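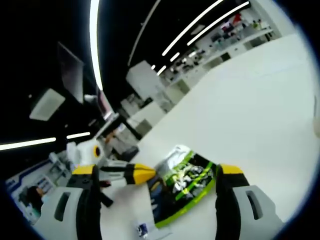
The Long Life of a Lending Shelf

The shelf at Wovside began with a box of paperbacks and a broken radiator. Dumisani Ngcobo had carried the box down from his apartment one August meaning to drop it at the thrift store, found the store closed, and set it on the dead radiator in the lobby of his building so he wouldn't have to haul it back up four flights. By the next morning two of the books were gone, and somebody had left a cookbook.

He still laughs when he tells it, and he tells it well, leaning on the mailboxes with his coffee going cold. "I was annoyed, to be truthful with you. I thought, who takes a man's books? And then I saw the cookbook and I thought, well, all right, who's this?"

That was a good while ago. The radiator has been taken out and the shelf now runs the whole length of the lobby wall, with a second one around the corner by the laundry room for children's books and the kind of fat fantasy novels that won't stand up properly anywhere else. At last count there were 818 books in the building's care, though the number is already wrong, as it always is. They come and go at all hours. I sat on the bench there for most of an afternoon and watched a boy swap one dinosaur book for another that looked to me very much the same (he assured me it wasn't).

I have loved shelves like this one ever since I found my first in Lirnmont, years back, in the waiting room of a bus station with terrible coffee. I picked up a mystery there with a stranger's grocery list tucked in at chapter nine, and I have never been able to remember who the murderer was, but I can still tell you that she needed onions, stamps and cat food. You don't get that from a new book, lovely as new books are!

A shelf does need some looking after, and this is where most of them go wrong. The one in Lirnmont filled up with old tax guides and computer manuals until there was no room for anything a person might want on a bus. Dumisani had the same trouble in his second winter, when a neighbor who was moving out left 300 magazines in one go. He boxed up most of them for the school on Mabuza Street, where the art teacher was glad to have them for collage, and ever since then he has gone through the shelf once a month, early, before anyone is up, with a damp cloth and a pot of glue.

The glue is for the spines. He learned how to mend them from a retired binder over in Flaltora, who taught him to work it in with a knitting needle, wrap the book in wax paper and leave it overnight under something heavy. He uses a cast-iron skillet. His wife would like the skillet back.

There's no sign-out sheet and there never has been. I asked whether he had a favorite on the shelf, and he said there was a sea story he'd put out three times and it had come home three times, once with the last page taped back in by someone who had taken real trouble over it. It was out again the day I visited. He was hoping to see it by Christmas.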